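Home | News | Releases | Projects | Archive | Contact

Trukiro 2.2 is out: one scheduler for both arms

May 29, 2021

The August release planned for the two-arm stack has been split. The part most Zukstead users asked for, the shared scheduler, is ready now and went to the main branch this week. The grasp library rewrite stays on the August list.

Until this release, Trukiro ran each arm as its own process. Each one had a planner, a copy of the world model and a queue of moves. The two copies were synced whenever either arm finished a move. This worked well enough when the arms stayed on their own halves of the table. It worked badly when both had business in the middle, because each planner treated the other arm as a fixed obstacle at whatever pose it last reported. People who ran the sorting tasks at Ostmont will remember arms waiting on each other until the timeout fired.

The new scheduler keeps one world model and one queue. A move is planned against the path the other arm has already been given, with times attached. If the paths conflict, the later one is delayed or sent around. The arms still have separate controllers, and a fault on one will still stop both.

We have been working with the tabletop tidying task, which uses a dish rack, an open cardboard box and rolls of tape on a black cloth.
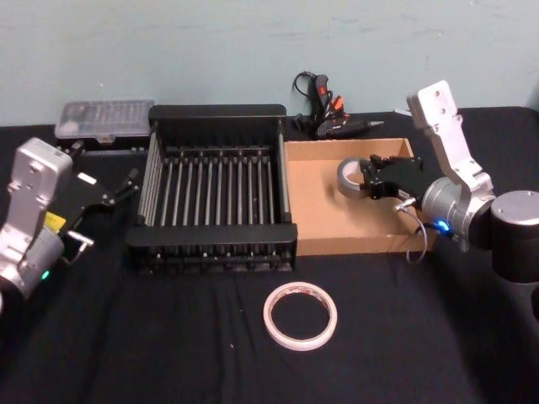 Does the shared scheduler make a single-arm setup slower?

There is a small cost at startup while the shared model loads, and after that the planning times match the old version. If you only have one arm, set arms to 1 in the config file and the conflict check is skipped.

Wrist camera changes

The second piece of the release is in perception. The wrist view is now used to correct the grasp target during the last part of the approach. Before, the target came from the head camera alone and was frozen once the arm started down. Any error in the calibration between head and wrist went straight into the grasp.

The correction runs every 200 milliseconds and stops when the gripper is within 10 millimeters of the target height. Below that the fingers cover too much of the object for the fit to be trusted. The fit for tape looks for two ellipses with a common center, then places the fingers to match the grasp type. For a roll lying flat, the planner can choose between pinching one side of the ring and closing over the whole width, depending on the finger opening.

Dark objects on dark cloth are still a weak point. The black rack is segmented mostly by its silver rods, and the mask tends to lose the outer band of the rack where it meets the cloth. We pad the collision shape to make up for it. That means the planner is sometimes too careful and reports no path to a roll close to the rack when there is room to get in. You can lower the padding in the scene file, but do it in small steps and run at low speed first.
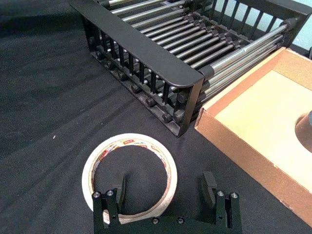
Upgrading from 2.1

1. Stop both arm processes and back up your config folder.

2. Pull the main branch and run the migration script. It merges the two old arm files into one and leaves the originals in place.

3. Open the merged file and check the base offset for each arm. The script copies these as they are, and if your old files used different table origins, the result will be wrong.

4. Redo the wrist camera calibration. Old calibration files load without an error but lack the time offset that the new correction step needs.

5. Run the dry-run tool with the motors off. It prints the queue and marks every delayed move.

Recordings made with 2.1 can be replayed, with one limit: the replay tool shows them as two separate queues. The Hồ log viewer reads both formats and lines them up by timestamp, so use that if you want to compare an old run with a new one.

Known problems are listed in the release notes. The main one is that canceling a move on one arm does not always free the time slot it held, and the other arm may then wait for a path that is already clear. Clearing the queue fixes it - a proper patch is being tested.

Comments (3)

gripperfan: Migration went fine here. Step 3 caught me though, our left arm file had the old table origin. Maybe the script could print a warning?

Reply from the editor: Good idea, it's on the list for the next point release.

m_lowtorque: Is the ellipse fit usable for cups, or is it tape only? We have a mug task that could use it.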